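Stains on a laminate table after a craft fair

Imogen Nuttall
Posted Sunday

I rented a table at the Mostby spring fair and sold soap out of it for two days. The fair went fine. When I got it home I found 4 rings where the bottles of lavender oil had stood. The top is a light laminate. Dish soap did nothing. I don't want to lose my deposit. What takes oil rings off without dulling the finish?

3 replies

Gyula Magyar
Baking soda and water, mixed to a paste. Leave it on for 20 minutes and wipe it off with a soft cloth. Don't use the green side of a sponge. If the rings are still there, try rubbing alcohol on a cotton ball, but test it on the underside first. Essential oils can soften some finishes, and if that happened you have a dull spot and no cleaner will fix it.

For next time, keep the bottles in something and put a tray under it. Any plastic basket from the dollar store will do.
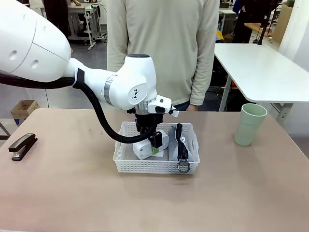 White perforated basket on a beige-pink tabletop.

The holes let drips through, so don't skip the tray.

Duarte Tavares
just tell the rental place. I had one from Prustholm with a burn mark and they kept 23 dollars, not the whole deposit

Erzsébet Bodnár
Agree with Gyula on the paste. I would skip the alcohol if there is any printed pattern on the top. Also wipe along the edge banding, oil gets under it and the strip lifts later.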